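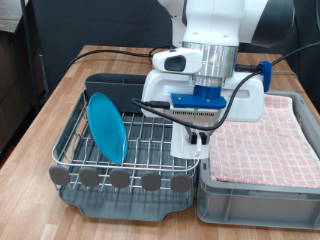 *Dish rack with a gray drip tray, next to a gray storage bin on an oak table.*

# Nandano bond ladder tool: review

Nandano is a desktop program for building and tracking bond ladders. I bought the standard license in March and have used it since then on a portfolio of Treasuries, agency paper and investment-grade corporates. This review covers version 8, updated November 2023.

## Setup

Installation took a few minutes. Positions come in by CSV, and the importer expects one row per lot with CUSIP, face amount, settlement date and clean price. If your broker exports dirty prices you have to strip the accrued interest yourself. The manual covers this in a footnote, and I missed it the first time, which threw off my cost basis on two corporates.

A single ladder can hold up to 175 positions. I am well under that, but an adviser running pooled accounts could hit the limit.

## Yield calculations

I checked yield to maturity against my own spreadsheet for every holding. Treasuries matched to the third decimal. Corporates matched as well, once I had set the day count to 30/360 – the default is actual/actual for everything, and the program does not switch when it recognizes a corporate issue.

Yield to worst is handled correctly for bonds with a plain call schedule. Make-whole calls are ignored, and I agree with that choice. Sinking funds are not supported at all.

Duration is shown as modified duration only. Convexity is in the export file but not on screen. I would have liked both in the main table.

## Scenario testing

The scenario panel applies a parallel shift to the curve of up to 400 basis points in either direction. It reprices the whole ladder and shows the change in market value by rung. Results are quick and agree with a full repricing in my spreadsheet.

Steepeners and flatteners have to be entered by hand, one maturity point at a time, and the program does not save them between sessions. Kekana, which I used before this, stored them by name. For anyone who runs the same curve trades every month, that is a real gap.

## Reinvestment

You can set a rule for what happens when a rung matures: hold cash, buy the longest rung, or spread evenly. The cash flow chart updates at once. Reinvestment rates are taken from the forward curve, with an option to use a flat rate. I use the flat rate – forwards have been a poor guide for my purposes.

## Support

I wrote in about the day count default. Gobnait Ó Súilleabháin answered the next morning, confirmed the behavior and sent a template file that sets the convention by issuer type. It works. It ought to ship with the program.

## Verdict

Good math and a clear cash flow view, held back by weak defaults and limited curve work. For a buy-and-hold ladder it does the job. For active positioning I would look at Bamum first, although it costs more and the import is slower.

Rating: 3.5 out of 5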